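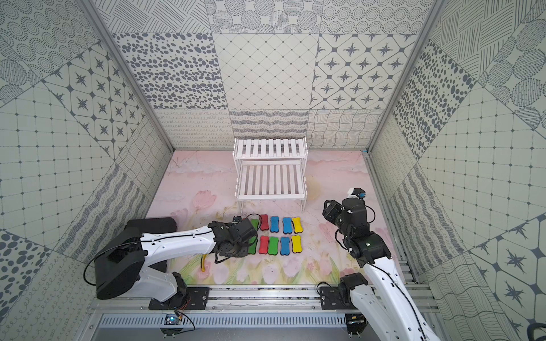 Bratora Zoubi 41 Swim-Through Pack

Item type: waterproof backpack with roll-top closure
Volume: 41 liters
Weight: 1,455 grams with hip belt
Outside pockets: 2
Colors: sand, dark green

The Zoubi is a walking pack that also floats. It was made for coast paths where the trail drops to a cove, stops at a rock wall and picks up again on the next beach. You roll the top down, clip it shut, and tow the pack behind you on the leash. When you get out on the other side you put it back on your shoulders and keep walking.

Hatsue Sakai drew the first version after a summer on the Astoston coast, where she was carrying a dry bag inside a normal backpack and getting tired of wet shoulder straps. The straps on the Zoubi are closed-cell foam with a mesh face. They don't soak up much and they dry while you walk.

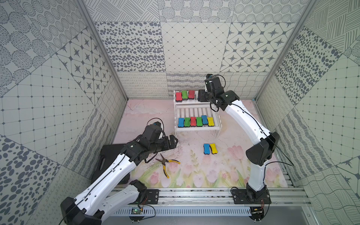 The hip belt comes off with two buckles. Take it off before a longer swim, as it drags a little in the water. The leash is stored in the left side pocket and clips to a ring at the base of the pack. It goes around your waist, never around your neck or ankle.

Packing for the water

Put heavy things at the bottom and leave some air in the top before you roll it. Roll the top at least three full turns. A pack filled to the brim can't be rolled enough times and will let water in at the corners. Phones and passports should go in a second small dry bag inside the main one.

The two outside pockets are not waterproof. Use them for sunscreen, sandals and a water bottle.

Please note

The Zoubi is not a life vest or a rescue float. Don't use it in surf, in strong current or in boat lanes.

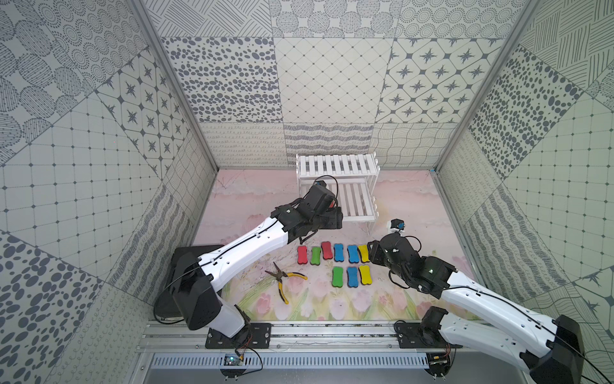 Floral floor mat with pale pink tones, blocks and yellow-handled pliers

Care

Rinse with fresh water after every day in the sea - the buckles especially. Hang it upside down with the top open, out of direct sun. Small holes can be closed with the Stalik patch kit, sold separately. Let a patch cure overnight before swimming with the pack.

Shipping and returns

Orders placed before noon leave the same day. Unused packs can be returned within 7 weeks. The dark green is out of stock until December.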